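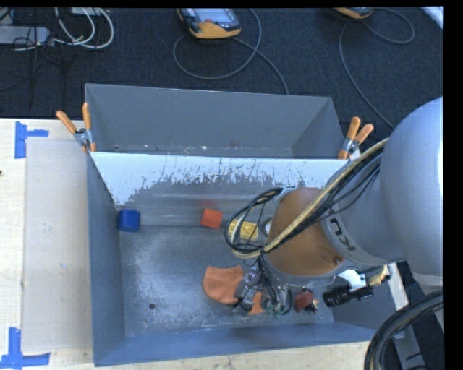

Kodum Freezer Lunch Records

README for the public release

What you're getting

Two tables of home-cooked lunches that were frozen, thawed, reheated and eaten. The first holds 474 recipes. The second holds 752 tastings of those recipes after time in a freezer. There is also a short notes file with the scoring sheet and the list of spelling fixes.

I put this together after years of reading that a dish "freezes beautifully" and then eating the grey result at my desk. Almost every recipe site makes a claim of this kind and very few say how long the food was frozen, what it was frozen in, or whether anyone ate it afterwards. The records here are an attempt to check some of those claims. They are a modest attempt and you should read the section on problems before using them for anything.

Files

recipes.csv: one row per recipe
tastings.csv: one row per tasting
notes.txt: scoring sheet, spelling fixes, abbreviations

All files are UTF-8 and comma separated. Open the CSVs in a spreadsheet if you like, but watch what it does to the portion column. Mine turned "1-2" into a date in January and I only noticed months later.

Where the recipes came from

Most were copied out by the cooks from their own notebooks. A smaller share came from Nenalier, a recipe-swapping board that closed down and left its archive open for reuse. I kept only the ingredients and the freezing claim from those, and rewrote the titles. The Nenalier recipes are easy to spot: they have a claim in the claim column far more often, and the claim is nearly always "up to three months". Where that number comes from I can't say. It's applied to lentil soup and to potato salad alike, which makes me doubt it was ever tested on either.

Where the tastings came from

A lunch group in Bogale did the cooking and eating. Everyone cooked at home, froze single portions and took them to work. The scoring sheet was filled in at lunch, on paper, and typed up later. A few sheets came in with soup on them. If a score couldn't be read it was left blank, and I'd ask you to leave it blank too.

Columns in recipes.csv

recipe_id: a number with no meaning
title: plain title, lower case
main_group: soup, curry, grain dish, pasta, pie or quiche, patties, salad, other
ingredients: one text field, separated by semicolons
vegan: yes, no or unclear
claim: the freezing claim exactly as the cook or the board wrote it
claim_weeks: the claim turned into weeks, if it had a number in it
source: notebook or nenalier

"Unclear" under vegan mostly means stock cubes, bought curry paste or wine. I could have guessed. I've seen what happens in other recipe collections when somebody guesses, and there's fish sauce in it.

Columns in tastings.csv

tasting_id: a number with no meaning
recipe_id: matches recipes.csv
weeks_frozen: whole weeks, rounded down
container: glass, plastic, bag, foil tray, other
thawed: overnight in the fridge, on the bench, straight from frozen
reheated: microwave, oven, pan, eaten cold
flavour: 1 to 5
texture: 1 to 5
would_repeat: yes or no
comment: free text, lightly tidied

A texture score of 1 means the eater gave up and bought something. A 5 means they couldn't tell it had been frozen, or said they couldn't. Keep in mind that these people were marking their own cooking.

The longest time in the freezer is 16 weeks. Anyone who tells you from this data how a dish holds up after half a year is making it up.

About the containers

Some cooks used Promeo tubs and some used whatever was in the cupboard. I recorded only the material. The Promeo people in the group were convinced their food tasted better, and perhaps it did, but they were also the ones who labelled everything and let it cool before it went in. I don't see how you'd pull those things apart with what's in the table, so I took the brand out before somebody tried.

Problems

Long freezing times are thin on the ground. People ate the good lunches early. What was left at the back by week ten was often the stuff they hadn't been looking forward to, so a falling score over time may say more about the cook's enthusiasm than about ice crystals.

Salads are few and they're odd. They got in when a cook wanted to prove a point about frozen cucumber. The point was proved. Please don't average them in with everything else.

Tofu is described every which way. "Firm", "extra firm", "the blue packet", "pressed", "sort of pressed". Freezing changes tofu quite a lot and some people like it chewier, so a high texture score here might mean the opposite of what you'd expect. Read the comments.

Reheating is messy. Work microwaves vary wildly and the wattage was recorded so seldom that I dropped the column. If two tastings of the same pumpkin curry disagree, the microwave is my first suspect.

Flavour scores for chilli drift upward in the colder months. I have no theory that I'd put my name to.

The comment field was tidied for spelling and to remove workplaces. It was left rude where it was rude.

What I'd use it for

Looking up whether a type of dish has been tried, and reading what people wrote. Teaching someone to clean a table with real dirt in it. Finding out which of your own standbys might be worth a second portion.

What I wouldn't use it for

Food safety. There's nothing here about bacteria, storage temperature or how long the rice sat out before it was packed, and "nobody complained" is a poor test. Go to your state food authority for that.

Nutrition is out as well. Quantities are in cups, handfuls and "a good slosh", and portions were whatever fitted in the tub.

I'd also be wary of training a recommender on it. You would get something that recommends dhal to everybody. I like dhal, but you don't need a model for it.

Small things to know

Coriander means the leaf unless it says seed.
Capsicum and bell pepper have been merged under capsicum.
Quiche with no pastry is still filed under pie or quiche, after some argument.
A blank claim means no claim was made. A claim of "freezes ok" is kept as text and gets no number.
Portions marked "emergency" were kept in a work freezer and may have partly thawed when it was defrosted in August. They're flagged in the comment field with EMG.

Licence and reuse

Use it, change it, share it. Credit it as the Kodum Freezer Lunch Records and say what you changed. If you publish a finding, please include how many tastings it rests on, especially when that number is embarrassing.

Corrections

Send the recipe_id or tasting_id along with the fix. Corrections to ids, spelling and sources go in quickly. Requests to raise a score after the fact are turned down, including the ones about the mushroom pie.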